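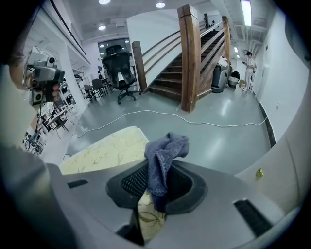
The old Kundham furniture showroom has a new life as of July 2026, and I got to poke around in it this week! If you grew up here you probably remember being dragged in to look at sofas. The sofas are long gone, and for now it's the Groltby Folding Room, a place where people come to practice handling cloth: folding it, draping it, smoothing it out over a table and starting again. The staircase is still there, thank goodness, dark brown treads and all, with that tall square post at the front going right up to the ceiling. I used to sit on the second step and wait for my mother to make up her mind about lamps. The floor is still pale gray and shiny, although on the day I went there was a long white cable looping across it in front of the stairs, so I watched my feet.

Shufen Pan runs the place. She spent years doing table settings for weddings and banquets, and she rented the ground floor in March after looking at (her words) "every damp basement in town." She wanted height and daylight and a floor that could take a lot of tables. What she got was all that plus a heating bill she would prefer not to discuss.

The first thing she handed me was a cloth and the second thing was a look of pity. I fold like someone stuffing a sleeping bag. Shufen starts everybody off with small squares and a flat table mat underneath, and there's one in cream with a gold leafy pattern that I got quite attached to. She likes patterned mats for beginners because the lines give your eye something to follow when you're trying to get an edge straight. My first try looked like a crumpled blue-gray hill. So did my second. By the fourth I had two corners that met, and I was far too proud of it.

After the small squares come napkins, then pillowcases, then the big one, which is a fitted sheet. I have strong feelings about fitted sheets and I won't share them in a family newsletter. Shufen can do one in the time it takes me to find the corners. She tucks one hand into a corner, flips the next one over it and keeps going, talking the whole time about something else, usually soup.

The money side, for those who always write in to ask: fitting out the room cost over 900 dollars, mostly tables and shelving, and 475 of that came from the spring rummage sale on Jin Street. The rest she put in herself. Sessions are free through the end of summer and after that she's thinking of a small charge, with the price still to be worked out. Kids are welcome if they come with a grown-up. Bring your own cloth if you have one you want to learn on, the bigger and more annoying the better.

She's also looking for spare linens, cotton or linen blends please, clean, and a stain or two is fine. There's a drop-off box at Grarnivix Hardware next to the paint counter. Tea towels are the thing she's shortest on. Old curtains she has plenty of, so please hang on to yours for now.

I went home and refolded my entire linen closet, which took the whole evening, and the door shuts all the way now.

Comments

marlene_k: My husband and I bought our first dining table in that building! So glad they kept the stairs. Is there parking around back still?

TomatoPete: I have a stack of tea towels from my aunt, will bring them to the hardware store. Do they want the ones with calendars printed on them?

two_left_thumbs: Went with my daughter. She got the hang of pillowcases right away and I'm still on napkins. Nice bunch of people.

jodyb: Can she please do a session just on fitted sheets. I would pay.

marlene_k: @jodyb same, sign me up too

Contact the newsletter desk | © Kundham Neighborhood Newsletter | Back to top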